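Notebook -- November, after lunch

Okay, bin day again! I'd been putting off sorting the odds and ends since we shifted the Vellstead shelving, and Eglė (Rimkutė, for when somebody reads this in a year and there are two of them) very kindly left me a note saying the box under bench 14 was "becoming a colour chart". Fair enough.

Started with the Lolon box because it's the smallest. Mostly offcuts of foam and a bag of cable ties, 381 of them according to the label and I'm taking the label's word for it. Foam went in the soft scrap, ties went back to drawer 15. Kitance drawer is still jammed. I had a go with the long screwdriver and gave up, so whoever has the patience, please!

Then the mixed stuff. Sze-wing Chang wants a set of everyday bits that are awkward in different ways -- shiny, see-through, hollow, squashed -- for her sorting trays, and she's keen on having a few things in nearly the same colour so people have to look twice. Greens were easy. I had a cup, a block and a roll of tape in there before I'd even sat down. Her list asks for more than 16 items all up and I'm well short, but I'd sooner she looked at the mix first and told me what's boring.

Tipped a first lot into the grey bin on the wooden table. The scuffs on the sloped panel won't shift with dish soap, so I've left them.

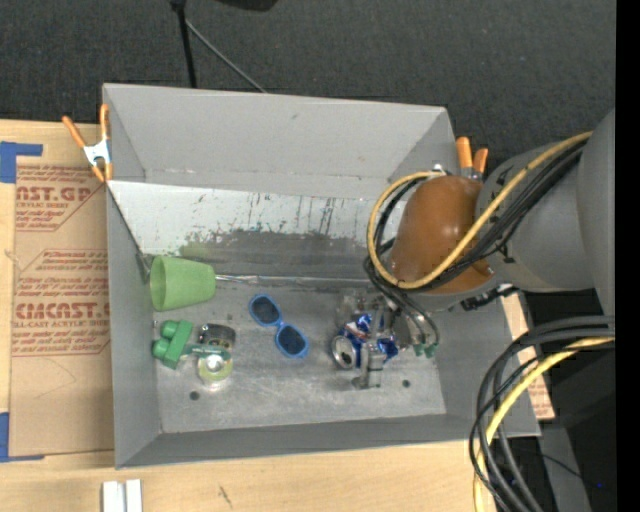

First lot in the grey bin: green cup on its side, tape rolls, blue sunglasses, crushed can.

Things I'd change: the block under the cup is nearly the same green, so great for Sze-wing, terrible for me when I'm packing up. The sunglasses are a keeper (blue rims, dark lenses, easy to spot). Not sure about the can. Su reckons crushed cans get sharp at the folds and I think she's right, so I might tape the worst bits or swap it for a whole one.

Still to find: something floppy, something clear with a lid, a couple of odd-shaped kitchen bits. Will raid the tea room cupboard. Also need new labels for drawers 14 to 16, the old ones have gone furry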